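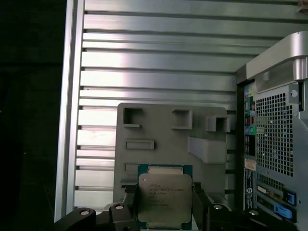
Speaker notes: two-week autumn half term, parents' evening talk, Tirkatstead School main hall

Start at 6 pm. Lights down at the front only. Leave the side doors open until people have stopped coming in.

**Slide: title**

Good evening and thank you for coming. I'm going to talk about one thing tonight, the proposal to make the autumn half term two weeks long. I'll say what would change, what you told us in the survey, what we still don't know, and how to have your say. There will be time for questions at the end. If your question is about your own child, please catch me or your child's tutor afterwards.

No decision has been made. The governors will vote after the consultation closes. If they vote yes, the new calendar would start in September of next year. This year's dates stay as they are, so if you have already booked something for this autumn you don't need to do anything.

**Slide: what would change**

At the moment we have one week off in the autumn, two at Christmas, one in the early spring, two at Easter, one in late May and then the long summer break. The proposal adds a week to the autumn break. Your children would be in school for the same number of days over the year. The extra week has to be found somewhere else.

(Pause. This is the point people miss. Say it again if the room is still settling.)

The number of days in school does not go down. We are moving days about.

**Slide: where the week comes from**

There are 3 options on the form.

- Option A takes the whole week from the summer holiday. We would break up later in July.
- Option B takes part of it from the summer and uses training days for the rest. At present those are scattered through the year. They would be put together in the autumn.
- Option C is no change.

A word on Option B. Training days are days when staff are in and pupils are not. Many of you have told us over the years that single training days are hard to plan for, especially in the middle of a week. Putting them together would mean fewer odd days off. It would also mean staff get their training in one go, early in the year. Some staff like that and some would prefer it spread out.

Under Option B teachers would still be at work for part of the second week. I mention it because a few survey replies assumed everybody would be away.

**Slide: why we are looking at it**

Three things started this. (Don't read the slide out, just talk.)

The autumn term is the longest one and it's hard going. By the end of the first half, attendance drops. Staff absence goes up too, and that means more cover lessons. We had to combine classes several times last autumn and I know some of you wrote to me about it. I don't think a second week would cure that, but we think it might help people get to Christmas in better shape.

The second is holiday costs. Going away when every other school is off is expensive. A week when most other schools are open should be cheaper for those families who want to go somewhere. We would also expect fewer term-time absences in the weeks either side. I can't promise you that. It's a hope, and we would look at the attendance figures after the first year.

The third is recruitment. We've had vacancies that took a long time to fill, mainly in maths and science. Applicants do ask about the calendar.

**Slide: what you told us**

We sent the survey to every family before the summer and had 156 replies. Thank you to everybody who filled it in. It's a better response than we got for the uniform survey, but plenty of families didn't answer, and I would like to hear from them this time.

More people were in favour than against. I'm not going to put the split on the screen, as the question we asked then was a general one and didn't include the options you have now. Some people who said yes may not like either A or B. The full summary is on the website under Consultations, with the comments grouped by subject and with names taken out.

The comments in favour were mostly about tired children and cheaper travel. Parents of Year 7s mentioned tiredness more than anybody else. Several parents said they'd be glad of time with older children home from college.

The comments against were mostly about childcare, and they were strongly put. I'll come to that now.

**Slide: childcare**

(Slow down here. Most of the questions will be about this.)

An extra week in the autumn is an extra week to cover at a time of year when the evenings are dark and the weather is poor. Several of you made the point that one week fewer in summer doesn't balance it out, as summer clubs are easier to find. I think that's fair. Most clubs in the area run to the normal school calendar and would be shut in our second week.

We have spoken to Hatari, who run the holiday club at the leisure centre. They have told us they would open for the second week if we go ahead, with 100 places, and that families from our school would be able to book first. The price would be the same as for their other holiday weeks. They take children up to Year 9. They want a decision from us by the end of the consultation so that they can book the building.

We would also open the school library and the sports hall in the mornings of the second week, with staff on duty. That would be free. You would need to sign up beforehand so we know who to expect. We haven't settled whether there would be hot food. If there isn't, pupils would bring a packed lunch.

Pupils who have free school meals: we'd provide for them in the second week in the same way as we do in other holidays. That has been asked a lot and the answer is yes.

**Slide: brothers and sisters at other schools**

This is the other big worry. If you have a child here and another at a primary, their holidays might not match.

Where we are with the other schools:

- Tirkatstead Primary is consulting at the same time as us, on the same options. Their governors vote separately. They could come to a different answer.
- The infant school hasn't decided whether to consult.
- Dadcombe has said it will keep to the present calendar for now. If you have children both here and at Dadcombe you would have a week when one is off and the other isn't, and under Option A you'd have the same thing the other way round in July.

I don't have a way round the Dadcombe problem. If it affects you, please say so on the form. There is a box for it, and the governors have asked to see those answers separately.

**Slide: buses**

Most pupils from the villages come in on the Yalçınkaya coaches. The same vehicles do the Dadcombe run. In our second week the coaches would be running for Dadcombe and not for us, and in the last week of July, under Option A, they would be running for us only.

Yalçınkaya have said they can do this without changing the times of the morning pick-ups. Season passes would cover the same number of school days, so the price of a pass shouldn't change on account of the calendar. It might change for other reasons, as it does most years.

Mornings in the library and sports hall: there would be no coach for those. I know that makes it less useful if you live out of town. We're asking whether a shared minibus from the villages could be managed and I should have an answer before the form closes.

**Slide: exams and coursework**

Short section. Go quickly unless Year 11 parents look worried.

Public exams are at fixed times and don't move. There would be no loss of teaching days before the summer exams in Year 11 or Year 13 under Option B. Under Option A there would be, as the week we put back falls in July when those year groups have left. For that reason heads of department have asked that, if Option A is chosen, Years 11 and 13 have revision sessions in the second week of the autumn break. These would be voluntary.

Mock exams would stay where they are, before Christmas. Some of you asked for them to go into January. That's a separate matter and we aren't looking at it this year.

**Slide: staff**

Teaching staff are paid over the year and nothing changes for them. Support staff on term-time contracts work the same number of weeks. The dates would move and they've been asked for their views through their own survey. Catering and cleaning are done under contract and both firms have been told.

**Slide: how to have your say**

- The form is on the website. Paper copies are on the table by the main doors, and reception has more.
- One form per parent or carer, so two people in the same house can each send one.
- Pupils have their own form, which they'll do in tutor time.
- If you need the form in another language or in large print, ask reception.

You don't have to fill in every box. If you only want to tick an option, that's fine.

After it closes, the governors get all the answers, including the comments. They vote at their next meeting and we'll write to you the following morning with the result. Whatever they choose, the new dates will go on the website in full, training days included, before the end of this term.

If the answer is yes, it would be tried for two years and then looked at again.

**Slide: questions**

Leave this up. Ask people to wait for the microphone, the back rows couldn't hear last time.

Likely ones:

*Will we be fined if we keep to the old dates?* The usual rules on absence apply to our own term dates. In July under Option A that includes the extra week. Please check before booking.

*Can you let siblings of Dadcombe pupils off in that week?* No, we can't authorise absence on those grounds.

*Why not take the week from Christmas or Easter?* We looked at Easter. It would have meant coming back very close to exams. Christmas is already short in some years.

*Has it been decided already?* No. Point to Option C on the form.

*Is the hall hot in July?* It is. Fans have been bought for the top-floor rooms and the hall is next on the list.

Finish by quarter past seven, the hall is booked for band practice after us. Stay by the doors with the paper forms.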